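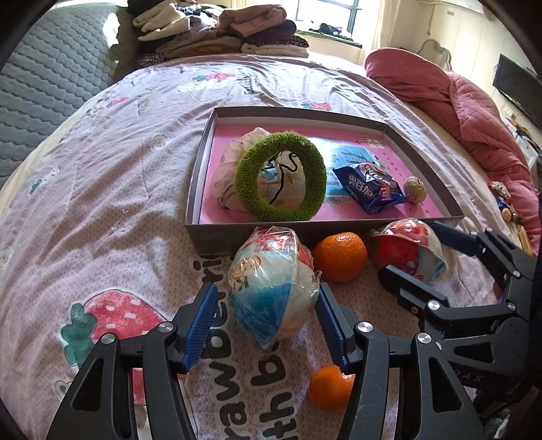 Home | Topics | Textiles | Hair and Dress | Index

A hair tie is any loop, band or cord used to hold hair back off the face or neck, and I have been writing this entry on and off for longer than I'd like to admit! People have tied their hair for as long as they've had hair to tie, first with leather and plant fiber, later with ribbon, and then with elastic once rubber thread could be covered in yarn. Most of the ties I see now fall somewhere between a plain elastic and a small piece of clothing. A fuzzy green knitted ring, thick enough to stand up on its own edge, sits at the clothing end of things, and my own drawer leans that way too.

Jan 14, 2019
By Dulce Cisneros

Names

The words change a lot from town to town. I grew up saying "ponytail holder" and my cousins said "hair thing" (still do). You'll also hear bobble, band, elastic and hair tie, and I've stopped correcting anyone. A scrunchie is a tie with a fabric tube gathered over the elastic. When the cover is knitted or crocheted straight onto the elastic, some people still say scrunchie and others get quite cross about it.

Making

Covered elastic is braided on a machine, cut to length and joined into a loop. The join is the weak spot. Older ties often had a little metal clamp there, and if you have long hair you remember that clamp — it caught everything. Glued or heat-sealed joins came in later and pull out far less hair.

Knitted ties are made in the round over a ready-made loop. Hedvika Štefanec, who taught me, casts on loosely and works until the tube covers the elastic with plenty to spare, so it bunches up when the loop relaxes. Fuzzy yarn hides mistakes, and it also hides your stitches, so count before you start and don't trust your eyes.

The Kidell works in Cernunau made covered elastic for many years, at one time in 125 colors. I have a sample card from there with 13 greens on it, and I could only tell apart maybe half of them. Its August catalog listed a mixed box of 800 loops for shops, which sounds like a lifetime's supply until you remember how fast they vanish behind the couch.

Care

Wash knitted ties by hand in cool water and dry them flat. Heat ruins elastic much faster than wearing does. I leave mine off radiators and out of the dryer, and a decent one lasts me a couple of years.

Collecting

Yes, people collect them! The Dewan collection in Valtell holds 203 ties and ribbons, most of them given by local families, and the oldest elastic ones have gone so brittle they can't be stretched at all. They're kept in shallow trays lined with tissue.

See also: Ribbon, Barrette, Snood

Last updated by Dulce Cisneros, with corrections to the section on joins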